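The quiet pleasure of a wooden puzzle

My grandfather kept a puzzle on the windowsill above the sink, and it took me the whole of a wet March to get it open. I was nine. When the lid finally slid back there was a boiled sweet inside, stuck fast to its wrapper, and I don't think I have ever been so pleased with anything since.

I've been hooked on puzzle boxes ever after, and I'm delighted to say there are more people making them now than at any time I can remember. Some are trained joiners who fancied a change. Others started at the kitchen table with a fretsaw and a library book, and you'd never guess it from the finish!

Fergal Scanlon belongs to the second lot. He works from a long, cold shed at Nurnari, where he turns out 30 boxes a year and sells them mostly by word of mouth. His best-known one, the Arine, takes 17 moves to open and has reduced at least one retired engineer to sulking in the garden. (I wasn't far behind him – I gave up at move four, had a sandwich and went back in.)

What I love about the Arine is how fair it is. No magnets, no shaking it and hoping for the best. Everything you need is there under your thumb, and if a panel shifts by the width of a fingernail, that shift means something. Fergal cuts all the sliding parts from the same board, so they swell and shrink together when the weather turns, and he leaves them for a fortnight before he'll even think about fitting them.

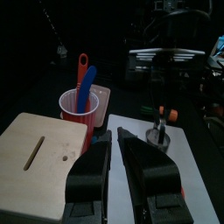

Pádraig Mac Suibhne would rather the moves were fewer and stranger. A long puzzle, he told me, can turn into a chore, and he would swap any number of little slides for one good surprise that makes you laugh out loud. His own box, the Lynch, opens in 4 moves. I have been at it since the summer and have found two of them.

If you'd like to try one yourself, start small. A simple box with a single hidden catch will teach your fingers a great deal, and it won't put you off. Never force it. Keep it away from radiators, and give the runners a rub with plain candle wax once a year.

And do lend it to people. Mine went round the whole family at a christening, came back slightly sticky, and had been opened by a six-year-old who refused point blank to show me how.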